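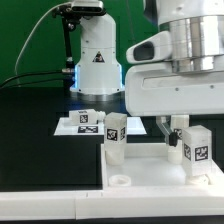 Tag rules for shared cells, please argue with me

skitus_fan
Posted Apr 3, 2018
I've been asked to write up a one-page marking rule for our bench cells and I'd like to steal your habits before I commit. My draft says every part gets a tag on at least two faces, so a block can be turned and the camera still has something to read. The right-hand block in the tray has one on the front and one on the left side, and that's pretty much my model. Draft also says the platform gets its own tag, and tags are never reused between parts and fixtures. We're on ID 857 right now and I've got a spreadsheet going. What am I missing?

otitz_bench
Two faces is too few! Bottle lands on the wrong side and you're blind. We do every flat face, period. Also put the print size in the rule. We had two sizes floating around in August and the pose estimates were garbage for a week.

Chun-hung Lai
I'd push back on every flat face. More tags means more labels to peel, and a half-peeled label is worse than none (ours curl at the corners). Two adjacent faces is fine if your fixture controls the orientation. Agree on print size.

otitz_bench
"If your fixture controls the orientation" is doing a lot of work there lol. An open tray doesn't control anything.

Chun-hung Lai
Fair. Then I'd fix the tray before I'd add labels.

wu_dan
Different gripe: glossy black tabletop. Our Trerkard checklist says matte surface under anything with a tag on it, and I'd make that a hard rule. Reflections bit us more than once.

skitus_fan
Ugh, the tabletop is staying, we just paid for it. I could write it as "matte or checked for false reads before sign-off"?

wu_dan
That's a loophole but ok. Who signs?

skitus_fan
Whoever ran setup, plus one other person. Going with 3 faces minimum for anything that goes in the tray, two for stuff that stays put. Print size goes on line one.

otitz_bench
I can live with 3. Leave a gap in the IDs for fixtures, we start ours at 971 and wish we'd left more room.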